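Ticket: Back room, brick wall end - paper goes limp, labels won't stick
Opened by: packing room
Passed to: building support, Soseo House
Priority: Low (raised to Medium by us, lowered to Low by you, raised to Medium by us)
Status: Closed, with grumbling

FIRST REPORT

Labels are coming off the cartons again. They go on flat in the morning and by mid-afternoon the corners have lifted, and by the time the cartons reach the loading door a fair number of them have no label at all and a label is stuck to somebody's shoe. The same labels behave perfectly well in the front office, where we don't need any.

The printed sheets are also curling. A stack left overnight at the brick wall end looks like a row of roof tiles by breakfast. Please send someone to look at the room.

REPLY FROM BUILDING SUPPORT

Thank you for your ticket. Have you tried a different brand of label?

OUR REPLY

Yes. We have tried the Daser labels, which we like, and the Wenura labels, which we don't. Both fall off. The Wenura ones fall off sooner but leave more glue behind, so you could say they were making an effort.

REPLY FROM BUILDING SUPPORT

Please confirm the cartons are clean and free of dust before labelling.

OUR REPLY

They are new cartons. We wiped a few anyway, in the spirit of the thing. The wiped ones dropped their labels at the same rate and were also slightly damp.

REPLY FROM BUILDING SUPPORT

Damp from the wiping, or damp already?

OUR REPLY

A better question than we were expecting. We'll find out.

TEST 1 - IS IT THE LABELS?

Took one roll of Daser labels and one batch of flat cartons. Made up half in the front office and half in the back room, same hands, same roll. Left both lots for the day. Front office cartons: all fine, and very much in the way of anyone trying to reach the kettle. Back room cartons: corners up by three o'clock.

Swapped the two lots over for the next test. Cartons that had been stored in the front office kept their labels for most of a day in the back room before giving up. Cartons that had been stored in the back room shed theirs in the front office as well. So the label is innocent and the cardboard has been drinking.

TEST 2 - IS IT THE ROOM?

Borrowed the little humidity meter that lives in the stationery cupboard for reasons lost to history. Front office read 50 per cent. Back room, by the door, was higher. At the brick wall end, down at carton height, it read 72. We moved the meter, gave it time to settle and got 72 again. The meter was then taken back to the front office to make sure it hadn't simply taken against us, and it returned to 50 without complaint.

REPLY FROM BUILDING SUPPORT

Please confirm where items are being kept in relation to the external wall.

OUR REPLY

Right up against the brickwork, most of them.

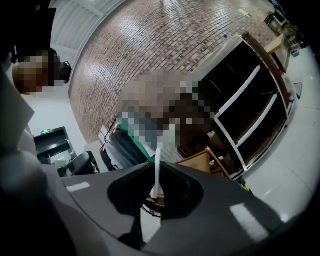

Attachment 1: brick wall end, with the white wall to the left of it.

REPLY FROM BUILDING SUPPORT

Thanks, received. Is that brickwork painted or sealed on the inside?

OUR REPLY

Not as far as we know. It's red-brown brick and has been left as it is, which everyone agreed was very handsome when we took the place on. The lease calls it a "feature wall". We are now finding out what the features are.

REPLY FROM BUILDING SUPPORT

Bare brick on an outside wall can pass a fair bit of moisture into a room. Please keep paper and card away from it and see if matters improve. Is there any heating at that end?

OUR REPLY

There is a heater. It was switched off in June and seems to have taken that as a permanent arrangement. We have put it back on low.

TEST 3 - MOVE THE PAPER

Moved the flat cartons off the floor and across to the plain wall on the other side. Moved the label stock to the front office, inside the cupboard with the meter, so the two can keep an eye on each other. Left one bundle of cartons where it had always been, as a control. It was marked DO NOT MOVE, and was moved twice.

After 36 hours the relocated cartons were holding their labels to the end of the working day. The bundle by the brick was as bad as before, and the bottom few cartons could be folded like a tea towel. Sheets kept at the plain wall stayed flat overnight, apart from one stack with a mug ring on it, for which we are not raising a separate ticket.

TEST 4 - LOOK OUTSIDE

This should probably have been test 1. Went round the back while it was raining. There's a gutter joint directly over our end and it was letting go of a steady stream, down the face of the brick, into a flower bed that nobody has planted but which is doing extremely well. The wall was dark from the gutter to the ground in a strip as wide as a door. Everything either side of it was ordinary wet.

OUR REPLY

We think we've found it. Gutter joint, outside, above the brick wall end. Please see to it. We withdraw the remark about your label advice, which was made in our hearing but not in writing.

REPLY FROM BUILDING SUPPORT

Passed to Nyarko Roofing. They will need the bins moved.

OUR REPLY

Bins moved.

REPLY FROM BUILDING SUPPORT

They will need the bins moved from where you have moved them to.

OUR REPLY

Bins moved again.

UPDATE

Nyarko came, refitted the joint and cleared a tennis ball out of the downpipe. It has rained hard since and the strip on the outside stayed no wetter than its neighbours. Meter at the brick wall end is coming down slowly. Support tell us a wall takes its time to dry out and to leave the heater on low until it has.

LEFT TO DO

- Keep cartons at the plain wall and off the floor, even once the brick has dried.
- Use up the limp cartons for internal moves only. Tape, no labels.
- Relabel the returned stock. We have 2,000 Daser labels coming, so please nobody order more Wenura.
- Check the gutter again in autumn.
- Return the meter to the stationery cupboard. (Done. Taken out again. Done.)

Ticket closed by building support. Reason given: "user moved boxes".

Ticket reopened by us to change the reason.

Ticket closed. Reason given: "gutter".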